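**Kadgate leisure centre gym to close for refit, reopening in June**

November 26, 2025

The gym at Kadgate leisure centre will close for structural and electrical work and reopen in June with a larger free weights area and a separate studio for group cycling. The pool and the sports hall stay open throughout. Members have been told by letter that the entrance on Taltstead Road will be used for all visits while the work is under way.

The operator, Tiltholm Leisure, says the present gym floor was laid for fixed machines and is not rated for dropped loads. The existing screed will be taken up and replaced with a reinforced slab, finished with rubber tiles 40 mm thick in the lifting area and a thinner sheet covering elsewhere. Five lifting platforms will be set into the slab so that their surface is level with the surrounding floor. The two platforms in use at present stand proud of the floor and have no side clearance for loading a bar.

Ventilation is the other main item. The gym and the upstairs corridor share one air handling unit, and readings taken on busy evenings showed carbon dioxide levels above the operator's own limit. A second unit will be fitted on the flat roof above the changing rooms, with supply and extract ducts run separately to the gym and the cycling studio. The controls will respond to occupancy, so fans will run at low speed when the rooms are quiet.

"Most of the money goes on things members will not see," said Kaisu Ahonen, who manages the site for Tiltholm. "The slab, the ducts and the new distribution board come first. Equipment is the last thing to arrive."
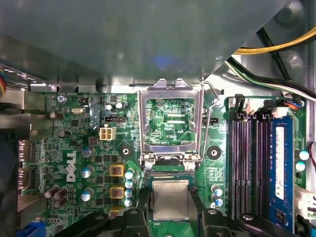 The contract for the building work has gone to Ackermann, which refitted the changing rooms at the Taltstead pool. Noisy work, including breaking out the old screed, is limited to weekday mornings. Swimming lessons for schools have been moved to the afternoon during that phase, and the dry side changing rooms will be shared between hall and pool users.

Equipment for the new gym has been specified but not yet ordered. The list includes four half racks, a cable station with adjustable columns, and a run of rowing machines along the north wall. Treadmills will be fewer than at present – usage records showed that several were idle for most of the day. Some of the current resistance machines will be serviced and kept, among them the leg press and the seated row, which can both be used from a wheelchair transfer position. Floor markings will keep a clear route from the door to these machines.

The cycling studio will take the space now used for storage and the old sunbed room. It will have a suspended timber floor on acoustic mounts, intended to reduce the noise carried into the hall below. Class sizes have not been fixed and depend on the final fire strategy.

Membership fees are frozen until the gym reopens. Gym-only members can pause their payments at no charge or switch to swim access at the same price. Those who pay annually will have the closure period added to the end of their term. Anyone wishing to lift or use cardio equipment in the meantime can do so at Taltstead, where the limit on peak bookings will be raised for Kadgate card holders.

Anneli Jääskeläinen, head of fitness at both sites, said the induction programme would be rewritten before reopening. New and returning members will need a short session on the platforms before using them unsupervised. Existing staff are being trained to lead these sessions, and times will be added to the booking system once the handover date is confirmed.

Drawings of the new layout are on display in the Kadgate foyer, and comment forms can be left at reception.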